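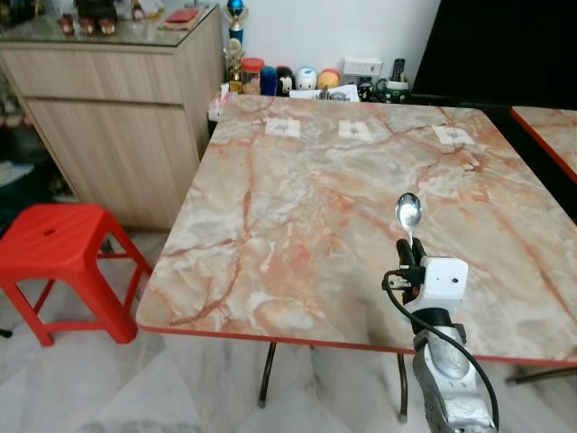
So May was hoof month again, and I have the back to prove it.

For anyone new, I keep a small herd of dairy goats on a slope outside Welbridge, mostly Alpine crosses with a couple of opinionated Nubians mixed in. I started with 2 does and a book. The book said to trim hooves every six to eight weeks and showed a very clean woman doing it on a very clean goat, and I remember thinking, well, that looks fine. I was wearing sandals at the time.

The reason I'm writing about feet at all is Juniper. Juniper is my oldest doe, and in the early spring she started doing this thing at the hay feeder where she'd shift her weight off the left front, then back on, then off again. No limp when she walked. Good appetite, normal milk, bright eyes. I watched her for a few days and told myself she was just being Juniper (she does have a dramatic streak, she once screamed for an entire afternoon over a bucket). Then one evening she went down on her knees to eat, and that one I couldn't explain away.

If you have goats and you see one grazing on her knees, please go look at her feet that same day. I waited until morning and I still feel bad about it.

I had trimmed her on schedule, too, that was the annoying part. But when I got her up on the stand and really cleaned the foot out, there was a pocket along the outside wall, packed with dirt and something that smelled like old cheese left in a truck. The wall had separated from the sole and I'd been trimming neatly along the bottom of it for who knows how long, leaving a nice flat foot with a cave in it. I called Marloes Van Beek, who has been keeping dairy goats far longer than I have and sold me my first buck, and she had me send her pictures and then called back laughing at me a little. "You trim like you're icing a cake," she said. She meant I was making the outside pretty and not going in after the bad part.

She wasn't wrong! I'd been scared of cutting too deep ever since I nicked a yearling in my first summer and she bled all over the stand and I cried harder than she did. So I'd been shaving off these tiny timid slices ever since and stopping at the first hint of pink.

Anyway, Marloes drove over that weekend with her own trimmers and a rasp and showed me how to open up a separated wall. You cut away the loose part until there's nowhere left for the mud to sit. It looks awful. There's a chunk of hoof just gone, and every instinct I have says I've ruined the goat. But the air gets in, and the gunk can't pack back up in there, and the new wall grows down from the top at its own speed. Juniper stood there chewing grain through the whole thing like she was at a salon.

I also had my vet out, because I wanted somebody with a license to tell me whether I was dealing with plain white line trouble or real foot rot. Dr. Masson (Perrine, but I can't bring myself to call her that while she's holding a hoof knife) looked between the toes, had a good sniff, which is apparently a professional technique, and said no rot. She did have opinions about my lower gate. In winter the ground there turns to soup and the whole herd stands in it waiting for me to bring breakfast, so of course their feet are soft. She asked me how many months a year I thought they spent standing in that spot and I went quiet.

So that became the project. I had 5 loads of crushed rock brought in from the quarry out on the Zakusgate road, coarse on the bottom and finer on top, and spread it myself with a rake and a borrowed wheelbarrow over what felt like a hundred evenings. It cost me 300 dollars with delivery, and I'd have paid twice that if I'd known how much nicer it would make my own mornings. I haven't lost a boot since. The goats hated it for two days and stood at the edge looking at me like I'd poured lava. Then one of the kids figured out that the pile I hadn't spread yet was a mountain, and that was that. I ended up leaving part of the pile where it was. They climb up and down it all day and I'm pretty sure it's wearing their toes down a bit between trims, which I'll take.

A few people asked what I use, so. My trimmers are the orange-handled kind meant for pruning, and I go through a pair every couple of years. I tried the fancy Wallner ones that Marloes swears by and they're beautiful, but they're made for somebody with bigger hands, and by the fourth goat I couldn't close my fist. I keep a stiff brush and a rasp hanging on the stand, a jar of blood stop powder within reach (I've needed it twice this year, both times on goats who decided to sit down mid-cut), and gloves with the rubber palms. I used to skip the gloves. I have a scar on my thumb from that phase.

The one thing I'd tell a beginner is to trim after rain. Dry hooves in August are like cutting a dinner plate. If it's been dry for weeks I'll let them out in the wet grass first thing and start at seven or so, before the sun gets on it, and the difference in my wrists is huge. Jacobus Cele, who runs sheep on the other side of the creek, does his whole flock after the first good fall rain and says he wouldn't do it any other way. He's also got a tilt table, a big metal thing that rolls the sheep onto its side, and he offered to let me try it with the goats. I did try it, with exactly one goat. Nubians should not be rolled. I think the whole valley heard about it.

I'm also slower than I used to be, on purpose. In my head I'd built up this idea that a good goat keeper knocks out the whole herd in a morning, and I'd be rushing by the end, and it was always the last few goats whose feet looked bad a month later. Now I do three or four in an evening, after milking, with the radio on. It's spread over a couple of weeks and everybody gets the same amount of attention, including the big wether who kicks. I write it down on the feed room calendar, with initials and a little note if anything looked off. LF means left front, a frowny face means smell. It's a system.

Speaking of the wether, I finally found something that works for him. For years I tied up his head and leaned on him with my whole shoulder and we'd both end up furious. Then I read a comment on an old forum thread that said to hold the leg lower and not pull it out to the side, because their hips and shoulders don't go that way comfortably and half the kicking is just them trying to get their leg back under them. I bent his knee, kept the foot tucked in close under his belly, and he gave one big sigh and went back to his grain. Four years! Four years of bruises and I was just holding him wrong.

Oh, and minerals, I should mention those. Perrine thought the coats looked a little rusty on my black does and asked about copper. We'd switched over to well water when the old line froze, and it's full of iron, you can see it in the sink, and iron can get in the way of the copper. I'm not going to tell you how much of anything to give, because too much copper will kill an animal and your water isn't my water, so go ask your own vet. But I did change to a loose goat mineral instead of the block, and I put it out under cover in a dish they can't poop in. (They found a way. I moved the dish.) Whether it's helping the feet I couldn't say yet. It takes most of a year for a hoof to grow all the way down, so I'm trying to be patient, and I'm bad at it.

Juniper, since I know you'll ask, is doing well. I checked her every other day at first, then once a week, brushing the foot out and putting a little iodine where Marloes had opened it. It took almost 90 days before the hollow was shallow enough that mud stopped catching in it. She quit shifting her weight at the feeder long before that, though, somewhere in the second week. There's still a dip in the outside wall that you'd spot if you knew to look, and it moves a tiny bit lower every time I trim. She's back to shoving the younger girls off the good spot by the fence, and I've never been so happy to see her be rude.

The other one I'm keeping an eye on is Zorow, the new buckling (he came with the name, don't look at me). He's got a hind foot that wants to grow in on itself at the toe, and Marloes thinks if I take a little off the inside every three weeks while he's young, he might straighten out. He is also the sweetest little guy and falls asleep standing up while I do it, with his chin on the rail.

Next time I want to write about the hay feeder, which I've now rebuilt twice and which Jacobus says is still the wrong height. I've got some leftover cattle panel and a plan drawn on the back of a feed sack. If any of you have one that keeps the kids from climbing in and sleeping on dinner, leave me a comment, and tell me how wide you made the gaps.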